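Notebook, listings desk
9/13/26

Picked up the comp tool again after leaving it alone since July. Main job today was finding out why the suggested list prices for the Corkomen side of town keep coming in high. Miyuki Kobori has been correcting them by hand before she sends anything to a seller, and she asked for that to stop.

Started with the closed-sale export. 3,269 rows in the raw file, 3,051 after the cleaning step. I had assumed the dropped rows were all duplicates. Went through the reject log and 196 of them are duplicates, the usual kind where an agent relists after a withdrawal and both numbers carry the same closing. The rest got thrown out for having no lot size, and nearly all of those are condos. A condo has no lot size to report in our feed, so the rule is wrong. Changed it so a blank lot size only rejects a row when the property type is detached.

That helps the condo estimates but does nothing for Corkomen, where there are hardly any condos. Kept looking.

Pulled the Grusgate and Corkomen sales side by side. The tool treats them as one area because they share a zip code. Anyone who has shown houses there knows the road is a real line. Grusgate has the newer school and the bigger garages, and buyers pay for both. So a three-bedroom on the Corkomen side gets compared with three-bedrooms across the road and comes out too high. Miyuki has said this more than once and I should have tried it sooner.

Fix for now: drew the boundary down the middle of the road and gave each side its own area code in the lookup table. Reran the 19 Corkomen listings we have notes on. The new numbers sit much closer to what Miyuki wrote in the margins. Two are still high. One has a finished basement that I think is being counted as above-grade space. The other I can't explain yet. It backs onto the rail cut, and we have no field for that.

Things I tried that did not help:
Shortening the look-back window. Too few sales left on the Corkomen side, and the prices jump around from one run to the next.
Weighting by year built. Made almost no difference and made the output harder to explain to a seller.
Taking out the highest sale in each group. It lowers everything, including the ones that were right.

Put all three back the way they were.

Talked with Miyuki after lunch about how the sheet reads to a seller. She wants the range printed first and the single suggested price under it, smaller. Her point is that sellers fix on the one number and then every later talk about a price cut starts from there. She also wants the comps listed by distance, with the street name and the closing month, and no map. I would keep the map. We agreed to print both versions and let her take them to the next two listing appointments.

She would also like the agent's own note to appear on the page, a couple of lines in plain words about why these comps were picked. Added a text box for it. If it is left blank the heading does not print.

Virtual tour side: Skollum's viewer still opens slowly on the office laptop. Tried it with the Tanabe listing, which has the most rooms. The first room comes up fine and then it stalls on the hallway. Cleared the cache, same thing. Wrote to their support and attached the log. Leave the Tanabe tour link off the flyer until they answer.

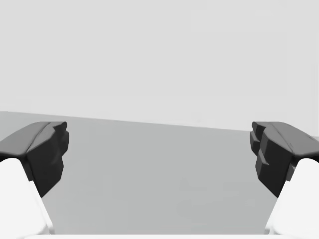 Render, both gripper fingers apart, gray surface clear between them.

Still open:
Basement square footage. Check whether the feed splits it out or if we are adding it ourselves on import.
Rail cut. Ask Miyuki if she has a rule of thumb for homes along it. Might be simplest to leave it to the agent note.
The area lookup is a hand edit in the table. Needs to go in the setup file or the next import will write over it.
Condo rows are back in, but I have not rerun the condo estimates. Do that before anybody prints one.
Seller sheet, version with map and version without, two copies of each in Miyuki's tray.

Old table saved next to the new one with the date on it. Do not delete it until the basement question is settled.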